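Corn, second year

I planted corn again this year. Last year's went in too late, in a single long row by the fence, and gave me cobs with gaps in them like a comb that's been stepped on. I wrote down what I thought had gone wrong, lost the paper, and found it in April in the seed tin. It said "BLOCK NOT ROW" and "stop watering the path."

Corn is pollinated by wind. The tassel at the top of the plant drops pollen, and each silk on the ear below leads to one kernel. If a silk doesn't catch any pollen, that kernel doesn't fill in. In one long row most of the pollen blows off sideways and lands on the beans. In a square block the plants drop it on each other. I knew this in the way you know things you've read, and I planted a row anyway because a row was the space I had.

This year I took out the old strawberry bed, which had mostly turned to runners, and made a square. The soil there is better than by the fence. It gets sun from mid-morning until the shadow of the Shirimas' garage reaches it at six or so. Njoroge Shirima offered to take down the garage, but he has been offering that since I moved to Clivside and I think he likes having somewhere to put the canoe.

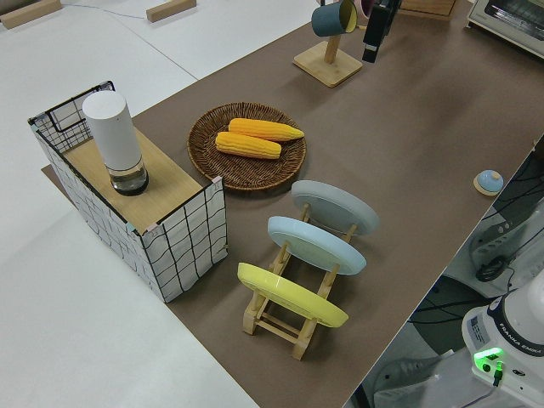 Two yellow cobs in the dark wicker tray.

The variety is a yellow one called Skendura, from a small seed seller in Nedport. The packet says 90 days. I have learned to read that as 90 days in the seller's garden, which is lower and warmer than mine. We are at 2116 feet here and the nights stay cold into June. Mine took longer. I didn't write down the sowing day, so I can't say how much longer, and that is now on the new piece of paper.

I sowed straight into the ground. Lungile Botha, two plots over at the community garden where I used to grow, starts hers indoors in cardboard tubes and gets corn before anyone. I tried tubes once. The roots didn't like being moved and the tubes went moldy, and the plants I'd sown outdoors as spares caught up with them anyway. Lungile says I kept them too wet. She's probably right – I keep everything too wet.

Something ate the first sowing. I think it was crows, though Erasto at the hardware store was sure it was mice and sold me traps that never caught a thing. I resowed and laid chicken wire flat over the bed until the shoots were poking through it. That was a nuisance to lift off. Next year I'll bend the wire into a low tunnel so the leaves don't grow through the holes.

After that, not much happened for a while. Corn sits there in cool weather looking yellowish and then it gets hot for a week and you can hardly believe the difference. I fed it once at knee height with a bag of pelleted chicken manure and again when the tassels showed. I pulled soil up around the bottoms of the stalks because a windstorm in July had pushed the outside ones over. They mostly stood back up without help. One didn't, and I staked it to a broom handle, and it made a decent ear.

I did not hand pollinate. I had meant to, and Peninah Mfinanga had even sent me a long message explaining how she does it with a paper bag, but the block seemed to be managing. On still mornings there was yellow dust on all the lower leaves.

Picking is the part I find hard. With a tomato you can look at it. With corn you have to judge from the outside of the husk, and each ear you open to check is an ear you've opened. What I go by now:

The silks should be brown and dry at the ends but still a little damp where they go into the husk.

The tip of the ear should feel blunt and full through the husk. If it feels pointed, leave it.

If you do peel back a bit and press a kernel with your thumbnail, the juice should be milky. Clear means too early. If it's more like paste, you should have been there last week.

I opened three too early and felt bad about it, and ate them anyway. They tasted of water and grass. After that I left the rest alone until the silks were really brown, and they were much better. The kernels went nearly all the way to the tip on most of them. I had some short ears from the plants on the garage side, where the light is worse, and those had a bare inch at the end. I'm counting that as a good result compared with last year.
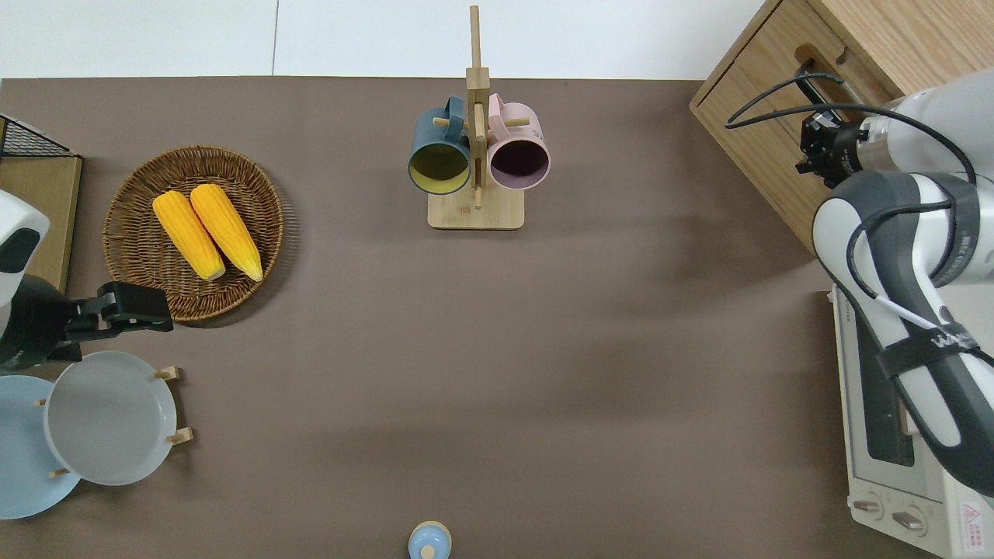 Corn side by side in the basket.

As for cooking, I used to boil it for ages because my mother did. Now I bring a big pot to a boil, put the ears in, and take them out after four minutes. Butter and salt. If I have a lime I use that and some chili powder. I've gone off grilling it in the husk. It takes twice as long and you burn your fingers getting the silk off, and I couldn't tell you it tastes any better. Grilling it with the husk off is fine if you watch it.

The leftovers I cut off the cob and keep in the fridge for fried rice or for a thick soup with potatoes. I freeze some too. Blanch first, cool in ice water, cut off the kernels, spread them on a baking sheet so they don't freeze into one lump, then bag. I skipped the blanching last fall to save time and the corn tasted like the freezer by Christmas.

The stripped cobs make a good stock. Cover them with water, add an onion and the stem ends of whatever herbs you have, and simmer for an hour. It comes out pale yellow and sweet. It's good for the soup above and too sweet for most other things.

I priced it out, which I shouldn't have. The chicken wire, the manure, two packets of seed and Erasto's traps came to a good deal more than the same corn from the stand on the Nedport road, where they'd let me have it for next to nothing in August. I bought some from the stand as well, to compare. Theirs was a bit sweeter and mine was fresher, and in a week or so of eating both I stopped keeping track of which was which.

For next year: the same square, if I can dig enough compost into it. Corn takes a lot out of the ground and I know I should move it, but I don't have another square. I might put beans there for a season and go back to the fence with a double row. Peninah suggests two sowings two weeks apart so it doesn't all come ready at once. I'd like that. This year I was giving ears away over the wall one week and had none the next.

The stalks are still standing. I'll cut them down when the leaves have gone completely brown, and Njoroge has asked for a bundle for his porch.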